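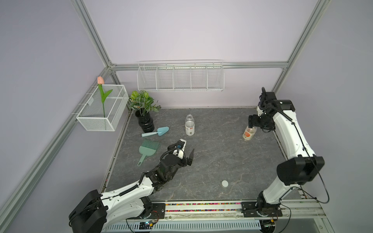

Marix users list, June
From: the Vurnlow bench
Reading time: 1 minute

> Ours dropped the left gripper open at run 217. No error, it just let go. Has anyone else had this?

Yes, and I'm thrilled someone else has met it! Ours did the same thing on run 375, and the log says the grip command was still live — so the fault sits below the software.

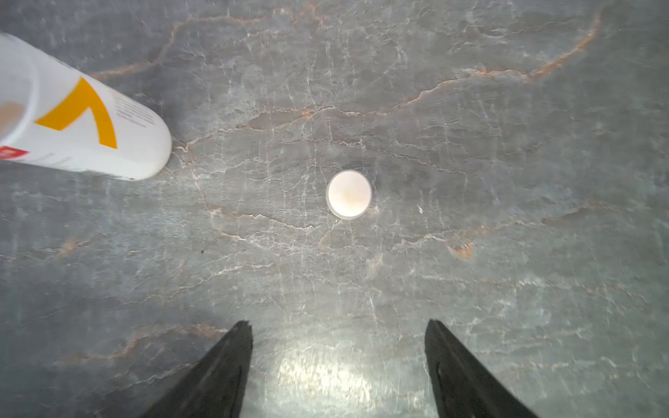 PUDBRIDGE, June. We swapped the finger pads first, which changed nothing. Then we went back to firmware 2 and ran the Ji script all night: 1,537 grips and not one let go. Lovely stuff.

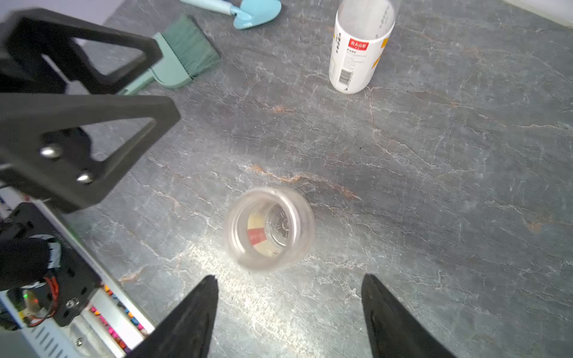 Firmware 2 has one catch, a slower stop when the arms get close to each other. Keep a hand on the stop button for any job like the clear cup, where the other arm's black bracket comes in on the left. Please send me your logs too!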